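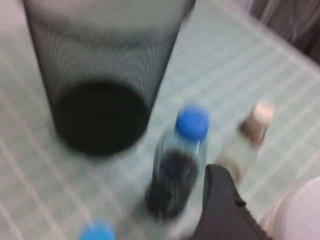 Category: Slots > Classic Reels > New Releases

Serkero Nights by Drotdale. 3 reels, 40 lines, medium-high volatility. Out now at Clolto and in the demo lobby.

Lighthouse theme, lots of fog, a keeper who pays on any line. Lamp symbol is wild on the middle reel only. Land two foghorns plus a lamp and the Storm Round starts, 10 free spins, no retrigger. Top win 1,926x stake.

Base game is slow, be warned. In the demo I waited some 116 spins for the first Storm Round, then got two almost back to back. Sound by Leen Mahasneh, very good, wear headphones. Math and reels by Abílio Cordeiro, same guy who did Bitar last May so expect long dry spells and then a big one.

Autoplay: yes, where its allowed
Bonus buy: no
Mobile: portrait and landscape
Gamble feature: red/black, can be swiched off in settings

Paytable is under the little i, bottom left. Lines are fixed, so change the coin size if you want a smaller bet. 18+ only, play within your limits.

We use cookies to remember your settings. Accept | Manage cookies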